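Bhavana Rai
8th January

1/ A small thread about kitchen utensils. In our new flat the kitchen has two drawers only, and one of them does not open fully. I am sorting what we keep and I will write it here, so that my sister stops asking me on the phone.

2/ We moved 3,000 kilometres for my husband's work with Edton. The kitchen boxes came last. When I opened them I found five wooden spoons, three ladles and a potato masher which I am sure was never ours.

3/ My rule for the first week: everything goes in one basket on the table. When I cook, I take from the basket. After using and washing, the thing may go in the drawer. What is still in the basket after the week must explain itself to me.

4/ The first thing to leave the basket was the spatula. Of course it was the spatula. I make dosa, I make eggs, I turn the fish. It was in the drawer before lunch on day one.

5/ Some people have asked which kind is good, so I will say what I have learned. For a non-stick pan, please do not use metal. I ruined a very nice Plattner pan in this way in my first year in Australia and I still feel bad about it.

6/ Slotted or solid? For me slotted, if you have room for only one. The oil goes back in the pan and the egg does not slide away so easily. For pancakes with thin batter a solid one is better, but you can manage with the slotted also.

7/ The handle matters more than I believed before. A smooth handle turns in the hand when your fingers are oily. With ridges it stays where you want. My neighbour Firouzeh Salehi has a beautiful smooth one and she holds it with a tea towel.

8/ Cleaning the slots: soak first, then use an old toothbrush. If you leave it until the next morning the egg becomes like cement. I am writing this one for a particular person in my house, he knows.

9/ Now the basket. I bought it at the op shop for 2 dollars, together with a sieve. Plastic, with slots in the sides. You can rinse the whole thing in the sink or under the garden tap, and crumbs do not collect in the bottom as they do in a cane one.

10/ I had first looked at a utensil organiser from Kulex, bamboo, very handsome. It was 60 dollars. I put it back on the shelf and walked out with a packet of sponges.

11/ One problem with a basket: round things. A mixing bowl put flat takes all the space and then the small tools lie under it and you forget them. I now stand the bowl on its edge and let it lean on the rim. You can still get your hand in beside it.

12/ Rekha Poojary replied to ask if the bowl falls. Mine is light plastic, so when it falls it only makes a noise. I would not do this with glass or with steel – my mother's steel bowl stays in the bottom cupboard, alone, like a queen.

13/ What was still in the basket at the end of the week: two of the ladles, the melon baller, a pastry brush with few hairs, the mystery masher, and one lid from a container that has been missing since the old house.

14/ Decisions. One ladle goes to Lavanya, who is setting up her first share house and owns one fork. The melon baller goes to the op shop. The brush goes in the bin. The masher I kept. We had mashed pumpkin the same evening and it was very good, so now it is ours.

15/ The lid I also kept. Please do not write to me about the lid.

16/ Correction to number 5, thank you to the person who wrote privately. Wooden ones are also fine for non-stick, I did not mean that only plastic is allowed. I only find that the wooden ones I can buy are too thick at the edge to go under an egg.

17/ Another question was about the drawer itself. The one which opens has no divider. I cut the side of a cereal box and folded it to make a wall, long tools at the left and short tools at the right. It will last until February maybe, then I will eat more cereal.

18/ If you are also short of space, try to put the basket where you really work and see it every day. For us this is the big table, because the bench beside the stove has room for the kettle and a chopping board and then it is finished.

19/ Several of you asked for the colours, as I said only "plastic" and it seems this is not enough information. The basket is teal green, the bowl is light purple, and the spatula has a grey blade with a black handle. They do not match and I have become fond of it.
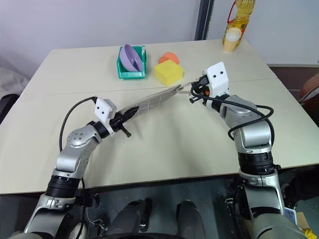 20/ Next I must do the spices. There are jars from Triltby with no labels and two of them smell the same. If anyone has a good method for telling old coriander powder from old cumin powder, I am reading the replies tonight after dinner.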